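Textile Care and Finishing, Unit 4
Handling and Folding Knits
Instructor: Marijke Mulder
Room 276, Premgate building

Reading for this unit: the chapter on knit structures in the Chaturvedi course pack. Bring one knit garment from home to the next lab. A T-shirt will do, but a ribbed piece is better.

1. Why knits behave differently
Woven cloth has two sets of yarns crossing at right angles. Knit cloth is made of loops, and the loops can change shape. A knit garment picked up by one point will stretch under its own weight, and the rest of it will swing and twist. Ribbed knits stretch most across the width. They also pull back in, so a rib laid flat may not stay at the size you smoothed it to.

2. Finding your way around a bunched garment
Pick it up only after you have found a landmark. Useful landmarks:
Hems and cuffs – thicker than the body, often with a double row of stitching
Side seams – a single ridge on the wrong side
Neckline – a band, usually narrower than the hem
Rib direction – on most tops the ribs run from shoulder to hem

Follow the edge with your fingers until you reach a seam. Take hold there, find the matching point on the other side, and lift with both hands. Do not shake a heavy knit to open it.
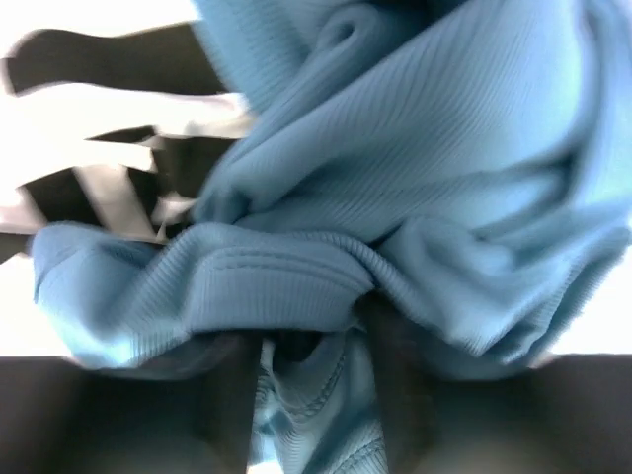
Fig. 1. Light blue ribbed knit, bunched. Note the two parallel stitch lines along the folded band and how the ribs bend with each fold.

3. Laying flat and folding
Lay the garment face down. Square the shoulders first, then the hem. Smooth along the ribs with a flat hand – never across them. Fold the sides in to the width of your board, sleeves straight down, then fold up from the hem in halves or thirds. Heavy knits go on the shelf, not on hangers.

4. Lab exercise (10 points)
Work in pairs. One partner bunches the garment on the table, the other finds the hem and both side seams by touch, then lays it out and folds it. Trade places and repeat. Write up what you noticed in no more than 200 words.

Write-ups go in the tray outside Femke Peeters's office by the first Friday in May.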